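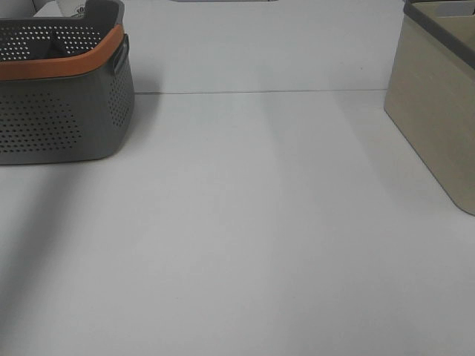 Gediminas Jaunzems asked whether the band has to go on before the divider or after, as his copy of the sheet had it both ways. After. Divider first, always. The old sheet was wrong in two places and this section replaces it. Throw the old one out.

Section 4. Setting up the baskets and boxes

Covers the gray perforated basket (with divider and orange band) and the tan soft-sided box. Shelf rails are in Section 3. Do those first.

Revised October 2, 2018. Part numbers on the last line.

4.1 Before you start

Wipe the shelf. Dry cloth, no polish, baskets slide on polish.
Take all packing paper out of the basket, check the bottom too, a thin sheet likes to stick there.
Lay the band flat for ten minutes or so if it came rolled up tight.
No tools needed. If you're reaching for pliers, stop and go to 4.6.

4.2 Gray basket, divider

1. Basket on a flat surface, handle cutout facing your right hand.
2. Hold the divider by its top edge. Smooth edge up.
3. Drop it in on a slant. One end low, other end high.
4. Push the low end into its slot untill it stops.
5. Swing the high end across and press down.
6. Wiggle it. A little play is normal. Falling over is not, go back to step 4.

Note: The divider can run at an angle or straight across. Angled gives you one big side and one small side, good for long things with short things. Straight is better for folded cloths. Either is fine, change it whenever.

Caution: Don't force the divider with the basket full. Empty it first. The slots will spread and they don't come back.

4.3 Gray basket, orange band

1. Divider in? Good.
2. Find the wide part of the band. That goes to the front.
3. Hook the wide part under the rim at the front, center it by eye.
4. Work around the corners, both hands, thumbs on the outside.
5. Last bit goes on at the back. Pull, tuck, let go.
6. Run a finger all the way around. Should sit flat under the rim, no twists.

Note: Band is for telling baskets apart. Holds nothing together. If it gets lost the basket works the same. Spares come in the Strazds color pack, also fits the older Liltance baskets (not the round ones).

Note: Band too stiff in a cold garage or porch? Bring it indoors an hour. Don't use a hair dryer, it goes wavy.

4.4 Tan box

1. Unfold. Open the walls out one at a time, long ones first.
2. Push the base panel down flat. Corners first, then the middle.
3. Square up the walls with your hands from inside.
4. Check the dark rim. Should run even along the top once the walls are up. If it dips in one spot the base panel is riding up on that side, press again.
5. Leave empty overnight if it was folded a long time. Creases drop out mostly on there own.

Caution: Don't lift the tan box by the rim when full. Both hands under it.

Caution: No wet stuff. Damp towels, garden gloves, swim things go in the gray basket, it has the holes for it. The tan box will hold the damp and smell by June.

4.5 Loading and placing

Weight limit, gray basket: up to 1790 grams per side with divider in. Don't put it all on one side.
Weight limit, tan box: 1000 grams on a high shelf. On the floor, more is OK within reason.

1. Heavy things at the bottom, obviously.
2. Small things (clips, batteries, buttons) in a pouch or a jar. They find the holes in the basket otherwise.
3. Gray basket with its front facing out so the band shows.
4. Tan box next to it, leave a finger's gap between. Pushed up tight the soft wall bows in and the rim catches.
5. Top shelf height should be no more than 154 cm from the floor if kids or shorter people use it.
6. Labels go on the shelf edge. Not on the basket, the glue doesn't hold well across the holes.

Note: Stacking. Gray on gray is OK if the lower one is full and level. Nothing on top of the tan box. Not even a light one.

4.6 If something isn't right

Divider pops out: it's upside down. Smooth edge up, see 4.2.
Divider goes in but leans over: wrong size. Small and large look alike in the bag, check the mark on the end.
Band slides up over the rim: put on back to front. Wide part to the front.
Band has a twist: take it off completely and start over, you can't work the twist out with it on.
Tan box leans: base panel, see 4.4 step 4.
Basket rocks on the shelf: check the rail before you blame the basket. Section 3.

4.7 Cleaning

Gray basket: take band and divider out, warm water, dish soap, soft brush for the holes. Rinse, stand on its side to drain. Not the dishwasher.
Band: damp cloth.
Tan box: empty, shake out, brush. Spots with a barely damp cloth, let it dry open. Don't fold it until it is dry right through.

Eglė Kazlauskienė adds that an old toothbrush does the holes faster than the brush in the kit. Fine by us.

Parts: basket Bemholm 72, divider and band in the same bag. Tan box Irkus, base panel not sold seperately.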